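Pettigrew Wargames Club
Minutes — May meeting

Present: Natalina Morelli (chair), Barrett Escobedo, Madalena Coelho, Dexter Kincaid, Myrtle Whitfield (minutes, typed up fast, sorry). A few others drifted in once the tables were down.
Started 7:10 pm.

1. Last minutes
Read, agreed. One fix — Dexter did NOT offer to paint all the river sections, he offered to paint the bridge. Changed.

2. Ballum campaign, where we are
Barrett ran through the map. Turn four done. Northern players hold Ballum town and the mill road, southern players hold the pass and both fords. Two battles still unplayed from turn four, both Dexter's. Dexter says he's been on late shifts. Agreed he gets until next club night, then they get diced off with the quick rules on the back of the campaign sheet.

Supply is the sticking point. As written, any unit more than two map areas from a depot rolls every turn and loses a stand on a 1. Natalina says fine on paper, in practice the southern side has lost more troops to bad roads than to anyone shooting at them. Madalena likes it, says that's what campaigns were like. Long talk. Went round twice.

Ended up with this, to try for two turns:
- roll only if the unit moved that turn
- lost stands go in a pool, half come back when the unit gets to a depot
- pack mules count as a depot for one unit, cost 16 points, can be captured
Vote 4 to 1, Madalena against. Barrett to rewrite the sheet and email it.

3. Attacker/defender and retreating
Myrtle asked what happens when someone just walks off the table every time they're outnumbered. Has happened twice. Barrett says it's legal. Natalina says legal and dull. Idea from Dexter: first withdrawl is free, after that you give up the area AND one behind it. Liked by most. Not voted, try it in one game first and report back. Somebody needs to tell the players who weren't here.

4. Army lists
Campaign starting force stays at 500 points a player. Big end battle set at 3,000 a side, so everybody's leftovers plus reserves should get there. If a side is short it fights short. Madalena wanted a minimum, no second.
Light cavalry still too cheap. Barrett agrees, doesn't want to change it mid campaign. Leave till the next one.
Unpainted figures — same as before, allowed in map games, not in the end battle. Myrtle has a lot of work to do, noted by everyone.

5. Karkoden
Madalena's proposal for the next campaign. Made-up island, fleets as well as land troops, three factions. She brought a hand drawn map, looks great, coast is maybe too fiddly to copy. Questions:
- do we own enough ships? No. Dexter has a box of hulls, no masts
- three sides means someone sits out most battles. Madalena says third faction can hire on to either side for gold. People perked up at that
- how long? She thinks ten turns, Barrett thinks nobody lasts ten turns, look at Ballum
Agreed in principal to play it after Ballum is finished. Madalena to cut to six turns and bring a draft of the hiring rules. Natalina to help with the naval part, she has an old set she wants to strip down.

6. Zirkix
Short item. Dexter tried Zirkix, the little skirmish game, with Myrtle last club night. Small warbands, two games in an evening including the chat. Activation is card driven — draw a card, that figure goes, joker ends the turn. Dexter had his leader stuck behind a cart for three whole turns as his card never came up. Myrtle enjoyed that. Would suit people who show up late or can't commit to the campaign. Dexter to put on a demo table, he has figures and scenery for both sides. Four player version in the back of the book, not tried.

7. Terrain
Hills are chipping. Boards 2 and 5 have warped and dice roll off to one corner. Barrett will try bracing the backs. Trees OK. Fences missing again, check your boxes PLEASE.
Madalena asked for a fort. Natalina asked where we'd keep a fort. Left there.
Felt cloth vs. mats came up again. Moved on.

8. Club night stuff
Doors at 6:30. Campaign games get the long tables, everyone else the short ones. Pack up by 10, last time it was nearly 11. Food away from the map.

9. Anything else
- Myrtle wants the campaign diary kept up. Last entry is turn two. Barrett to write turn three, Natalina turn four, short is fine
- Dexter selling some ancients, see him
- Dice tower found, blue, on the window ledge, ask Myrtle

To do
Barrett — supply sheet, board backs, diary turn three
Natalina — naval rules, diary turn four
Madalena — Karkoden draft
Dexter — two battles!, Zirkix demo, bridge
Myrtle — minutes, painting

Closed 8:55 pm, then games. Next meeting same room, 7 pm.
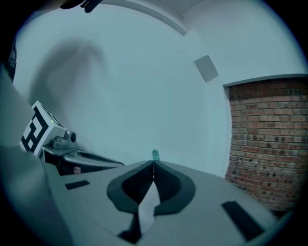
Photo: Madalena Coelho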